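Perkel Shelf Tidy Cell
Stalden Automation, equipment for stores and households

The Perkel is a two-arm bench unit supplied for trials of small tidying chores, such as putting packaged sponges on a low shelf.

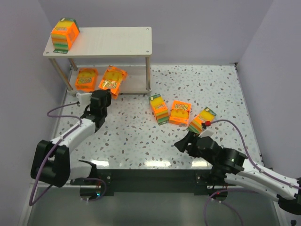

Can the unit replace a shelf filler?
At present it cannot. It is offered for supervised trials only, and an attendant must remain within reach of the stop switch.

Each arm carries a gripper with two fingers and its own close-view camera. Glossy floors are permitted, although glare may slow the work.

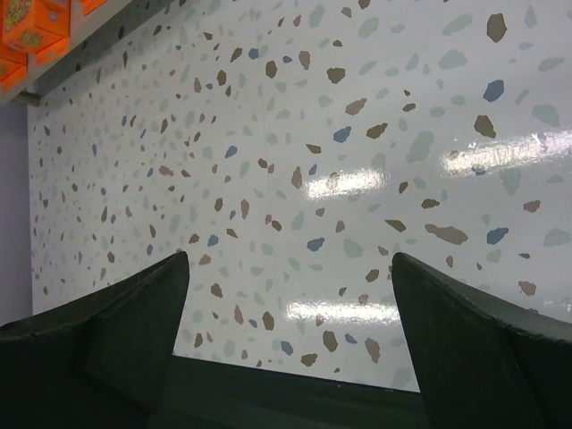 How long is the trial period?
Trials run for 18 weeks, with two service visits included.

Boxed goods are the recommended starting point. Printed cartons keep their shape when gripped, and a box lying flat is a fair test of finger placement.

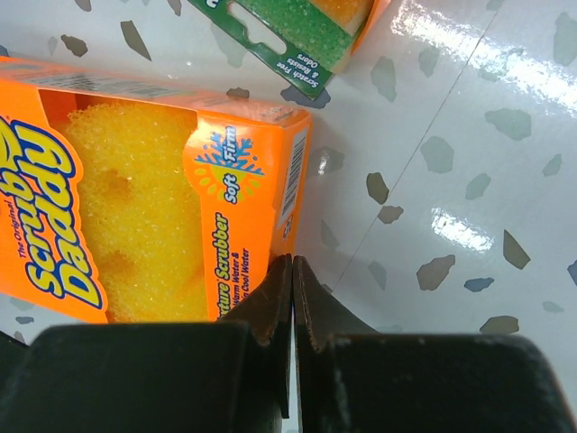 Loose cloths, wet items and glassware remain outside the approved list, which will be reviewed in May. Household customers should allow six hours for set-up and training.

Trial enquiries: Beatrice Okoth, Equipment Programs
Service: Carol Inskip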